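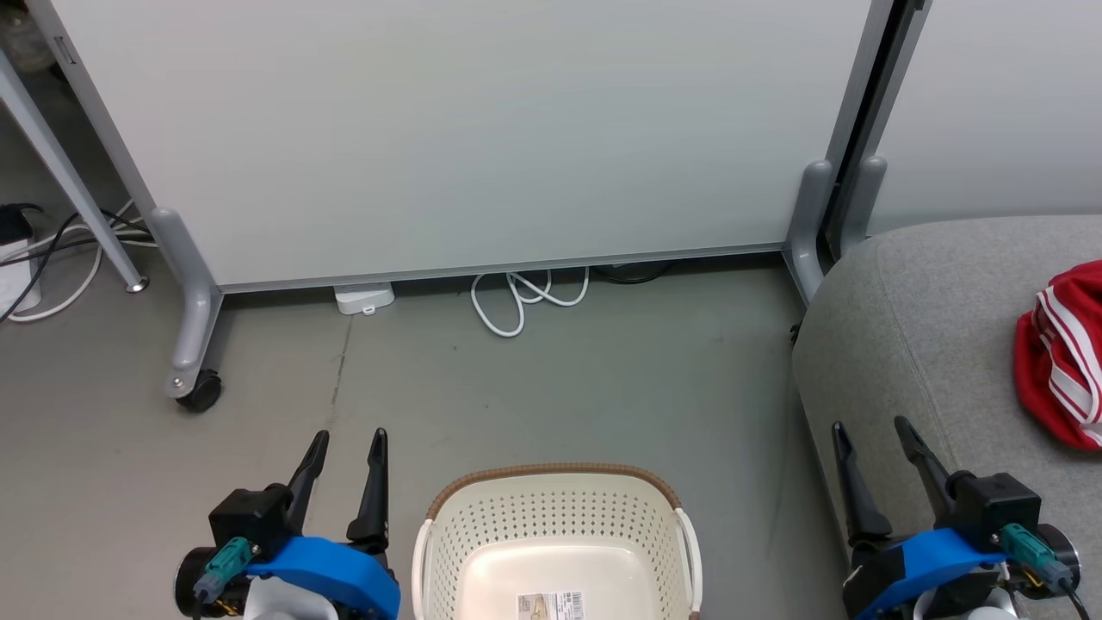
Jeptoo Shemweta trouve que je suis trop dure avec la téléopération en général, et que n'importe quel opérateur un peu patient finit par faire passer une tâche dans la machine, quel que soit le matériel. Peut-être. La patience n'est pas livrée dans la caisse, et je voudrais bien savoir ce que le matériel apporte une fois qu'on l'a retirée du calcul.

Woletport, kit de démonstration à deux bras
Fabricant : Kolari
Distribution et location : Chatzigeorgiou
Fiche rédigée le 30 novembre 2018

Le Woletport se vend comme un ensemble « prêt à enseigner » : deux bras à six axes, deux pinces à doigts effilés, une caméra de tête, une caméra par poignet, une paire de bras maîtres que l'opérateur tient en main, et le logiciel d'enregistrement Balel. On fait le geste, les bras suiveurs le reproduisent, Balel garde tout. La plaquette promet que la machine se débrouille ensuite seule. Je recommande de lire cette phrase lentement, puis de demander au vendeur combien de démonstrations il lui a fallu, pour quelle tâche, et avec quel opérateur.

Notre tâche de référence est le linge. Un panier au sol, un vêtement à prendre sur l'assise du canapé, les deux pinces de part et d'autre. C'est banal et c'est pour cela que je l'ai gardée : le tissu se déforme, les bords ajourés du panier accrochent le bout des doigts quand on descend trop près, et le canapé oblige le bras droit à travailler à l'étroit. Sur des cubes de bois, tous les kits du marché sont bons.

Ce que la caméra de tête donne à l'opérateur est correct. On situe les deux pinces, on situe le panier, on voit où poser. Pour la profondeur, c'est autre chose. J'ai refermé les doigts au-dessus du tissu plus souvent que dessus pendant ma première séance, et Jeptoo, qui défend le produit, a fait pareil. Il faut alors passer sur le retour du poignet et apprendre à lire les deux vues ensemble, ce que la notice expédie en quatre lignes.

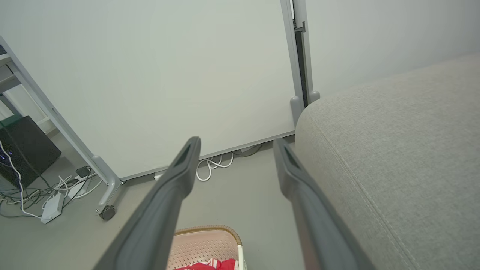

Texte : Dulce Manríquez

La vue de poignet est le vrai point fort du kit, je le dis sans me forcer. Les deux doigts restent dans le champ, on garde un bon morceau de sol entre eux quand ils sont grands ouverts, et l'on sait où se trouve le bord du panier avant d'y descendre. En revanche, l'intérieur du panier n'apparaît que tout en bas de l'image dans cette position. Pour savoir ce que l'on va saisir au fond, il faut incliner le poignet, donc modifier l'approche, donc enregistrer un geste que personne ne ferait à la main. Balel l'apprendra tel quel.

Bras maîtres et prise en main

Les bras maîtres sont légers et bien équilibrés. Ils ne renvoient aucun effort. Kolari appelle cela une « conduite fluide » ; je n'y vois qu'une économie. Quand la pince tire sur un tissu coincé, l'opérateur ne sent rien et continue de tirer. On s'y fait en surveillant l'écran, ce qui fatigue vite. Je déconseille les séances longues, quoi qu'en dise le forfait de location à la journée.

L'apprentissage par guidage manuel, où l'on prend le bras suiveur et où on le promène soi-même, existe aussi. Il fonctionne pour un bras. Pour les deux à la fois, il faut une seconde personne, et deux personnes qui plient une manche ensemble produisent des démonstrations assez différentes de celles d'une seule. Chatzigeorgiou présente les deux modes comme interchangeables. Ne mélangez pas leurs enregistrements dans un même jeu tant que vous n'avez pas vérifié.

Logiciel Balel

Enregistrement synchronisé des trois caméras et des positions articulaires. Découpage des séquences à la pédale. Relecture pas à pas, bien pensée. Export dans un format ouvert, documenté depuis la version de mars.

À revoir : le tri automatique des démonstrations « réussies ». Le critère est obscur et Kolari n'a pas répondu à ma question sur ce point. Nous trions à l'œil. Le seuil conseillé de 200 démonstrations par tâche figure dans la notice sans aucune source, et je n'ai pas trouvé chez le distributeur quelqu'un capable de me dire d'où il vient.

Caractéristiques

Bras suiveurs : 2, six axes chacun
Alimentation : 24 V, bloc fourni
Pinces : deux doigts, ouverture en V, doigts remplaçables
Supports de pince : bleus
Doigts : foncés, finition mate
Caméras : une en tête, une à chaque poignet
Retour d'effort : non
Arrêt d'urgence : filaire, côté opérateur
Langue de l'interface : anglais, français partiel

Pour qui

Une équipe qui veut constituer ses propres données de manipulation à deux mains et qui a déjà du monde pour les trier y trouvera son compte. Un atelier qui espère montrer un geste le matin et le voir exécuté l'après-midi devrait louer avant d'acheter, et apporter sa propre tâche le jour de l'essai. La démonstration du vendeur se fait avec un torchon rigide posé bien à plat. Demandez un vêtement en boule.

Garder aussi un jeu de doigts d'avance. Les délais de Kolari sur les pièces sont annoncés en semaines, sans préciser lesquelles sont en stock. La gaine des connecteurs de pince est à contrôler après chaque séance, surtout côté coude.

Prix et disponibilité sur demande auprès de Chatzigeorgiou. La formation initiale est facturée à part, elle n'apparaît pas sur le devis tant qu'on ne la réclame pas.

6 partages · 2 commentaires

Contact | © 2018 Chatzigeorgiou | Haut de page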